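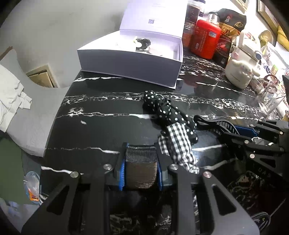

The long table on sorting day, with the polka-dot cloth and the gingham one in the middle.

One Table, One Tidy-Up: Gallery
Posted 19/09/2020

I don't believe in tidying systems. I have read enough of them, and paid for 2, to say so without feeling bad about it. The last was the Plusis plan, which wanted me to hold a meeting with every drawer in the house. The one before it was Lui, which was mostly a set of stickers.

So when the Clallum neighborhood page asked members to try a "surface reset," I had my doubts. The rules were to pick one surface, sort the cloth and small stuff first, then deal with whatever lives along the back. I'm posting a few lines on each part of the table, which seems like plenty for a table.

The cloth
The Dolerus guide (free to download, 20 pages, should have been 9) says fabric always comes first because it takes up the most room for the least use. I'm not sold on that. The black cloth with white dots got twisted up into a band on top of the gingham check, and even in that state the pair of them take up less room than the things along the back. Still, cloth is easy to make a decision about. You wear it, you tie something with it, or it goes in the rag bag. Both of these stay. I like the check better.

The strap
There's a black strap with a buckle next to the polka dots. Every house has a strap like this. The guide says to "match all straps to their parent item," as if the parent item were going to step forward. I give it until January and then it goes.

The white box
Lid up, a few small white and black things inside. I'm suspicious of boxes as a tidying method. People put small things in a box and call the job done, and what they have now is a box. This one at least has a lid, and there's still a label on it, in print far too small to be any help from a chair. The Dolerus people would like you to buy their set of matching boxes. I would like them to explain what is wrong with the box I have.

The back row
A red container with Chinese writing on the side, a tall brown glass jar with a dark lid, a small clear bottle with a silver cap. According to the guide, items along the back should "step down in height like a choir." Mine don't, and I can reach all of them.

The snack bag
Black, with red and gold printing. Snacks are supposed to live in the kitchen. I have tested this idea over many years and found that I just walk to the kitchen more. It stays on the table.

The kettle
White, with a cartoon dog on the body and the handle up over the top. I was ready to be told it's clutter, and sure enough, one comment on the Clallum page called it a "novelty item." It's a kettle. A plain one would take the same spot on the table and be less nice to look at first thing in the morning. The clear jar beside it and the glass mug over at the end are staying for the same reason, except for the part about being nice to look at.

The far corner
Framed picture leaning on the wall, yellow cushion, small gold ornament, stacked papers in a lot of colors. The guide gives leaning pictures a whole page and the verdict is that you hang them within the week or give them away. I have owned a hammer through the whole life of that picture and I don't see the hurry. The papers are a fair point. I'll go through the papers.

The tabletop
Black with a white marble pattern, jagged streaks running across it. Good-looking, I'll admit, and the best argument for clearing the thing off. It also hides crumbs in the white parts and shows dust in the black parts, so the guide's promise of "300 days of calm" from a clear surface can be taken for what it's worth.

If you did the reset and it changed your life, the comments are open. Please say which surface and how long it lasted.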